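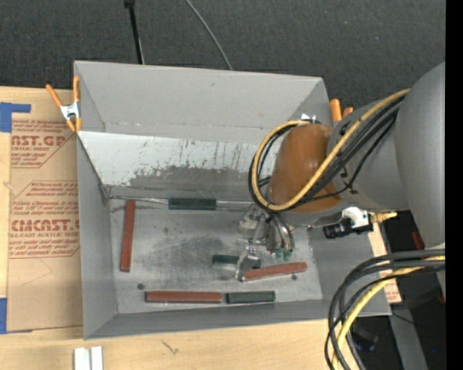

In praise of the plain block

I came to blocks late. Other people have them in childhood and then hand them down, but we were a jigsaw family, and the only thing I ever stacked was beer mats in my grandad's local. So when I went to a toy fair in the village hall at Stisthorpe one wet August and came home with a sack of old building blocks, nobody in my house knew quite what to say. My husband asked where they were going to live. It was a fair question, and it took me most of a year to answer it.

The blocks I love best are the simple bars. No arches, no little painted windows, no letters of the alphabet, just a bar shape in one colour that you can lay down or stand on its end. Mine come in a reddish brown and a dark green, and I've grown very fond of that pairing. It makes me think of old railway stations and the front doors of dentists. Put a brown one and a green one end to end and you've already got the start of a wall, or a hedge meeting a wall, or (my niece's view) a very long sandwich.

If you're buying, you'll hear two names over and over. Pillay sets are the ones collectors get sniffy about, and a boxed one at Stisthorpe had a ticket on it for £691, which made me put my hands in my pockets in case I breathed on it. Faltalik sets are cheaper and were sold in enormous quantities, so they turn up loose at car boot sales, usually under a pile of board games with no dice. I've no idea which of the two my sack came from. The seller didn't know either, and knocked a bit off the price as a result – I have never been so pleased to be ignorant.

A word about those big sets. The largest one I've seen listed was 3,137 pieces, and I'd ask you to think very hard before you do it. I own 789 and there are days when that's a lot of blocks to find with your bare feet. For an afternoon's play you only need a small handful out at once. Children build better with a few, I think, and so do I. With the whole lot tipped on the rug everyone just rummages!

Now, the living arrangements. I tried a wicker basket first, which looked gorgeous and shed bits everywhere. Then drawstring bags, which were fine until somebody wanted the green one at the very bottom. In the end I went for the least pretty answer, an open-topped grey bin with tall sides that slope outwards, up on a pale wooden table where you can look straight down into it. Everything shows up against grey. The brown ones look warm and the green ones look almost smart, and you can pick out a short green bar from across the table without turning over a single thing.

It isn't a thing of beauty, mind you. The floor is scuffed, there's a smudgy patch towards the middle, and the whitish panel at the back is so chipped and scratched that the darker grey comes through in a great ragged blotch. I did look into repainting and a shop in Gamham talked me through primers for a good twenty minutes, but I bought a sandwich instead and went home. Scratches are what bins are for. If it were immaculate I'd be fussing over it and telling people to put things in gently.

I don't line the blocks up when they go back, either. One ends up near the side on its own, a couple lie nose to tail, another settles at an angle, and I leave them to it. There's a school of thought that says every block should have its slot, and those boxes do look lovely on a shelf, but putting away then becomes a second puzzle at the end of a long day and I'd sooner be making the tea.

My niece has plans for a station next, in both colours, with a platform running the length of the sideboard. I've been told to keep back the short green ones for benches.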